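Recording Your First Two-Handed Demo
Robotics Club Guides, Part 4
Posted by Mechthild Widmer, Apr 26, 2025

If you've finished the calibration guide, you're ready for my favorite part of the whole project: teaching with your own hands! No joystick, no code, just you, a pair of hand-held grippers and a job to do over and over until the policy gets it.

Our team started doing this in October with the Flitbridge recorder, and everyone had a usable demo by the end of their first session. You will too.

What you need
A pair of grippers, left and right
The Flitbridge recorder, running on the club laptop
A light-colored board to work on
A shelf or basket with an open front
A plastic container with a lid

Step 1. Set up the table
Lay the board flat and put the basket in the middle, open side toward you. Now reach for it with both arms. If you have to lean, pull it closer. Run your cables down past your wrists and off to the side, and leave some slack – a cable that tugs halfway through a take will show up in your data as a weird little twitch.

Step 2. Pick a start pose
Hold the grippers level and facing each other, with the container between them and the basket just behind it. Start every take from this pose. You can vary where the container sits once you have a good batch, but the hands should always begin the same way.

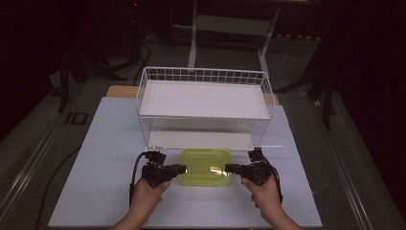
Step 3. Squeeze, lift, place
Press start and wait for the beep. Bring both fingers in together until they touch the sides of the container, then lift slowly. Try to keep the pressure even. If one hand pushes harder, the container turns and you'll be chasing it all over the board (we've all done it, and it's pretty funny to watch back). Move it into the lower level of the basket, set it down, open up and back out the way you came.

A good take lasts 8 seconds or so once you're in the groove. Smooth beats fast every time.

Step 4. Keep or toss
Press K to keep a take and X to toss it. Toss it if you bumped the basket or stopped to think in the middle. A slightly crooked placement is fine, and so is a small correction on the way in – the robot needs to see how you fix things.

Step 5. Get to 50
Fifty kept takes is our minimum before training. Swap drivers whenever your hands get tired, and write the new driver's initials in the session log. When you hit 50, copy the folder to the Zaugg drive and start on Part 5, where we run the first training job and find out what the robot picked up from you!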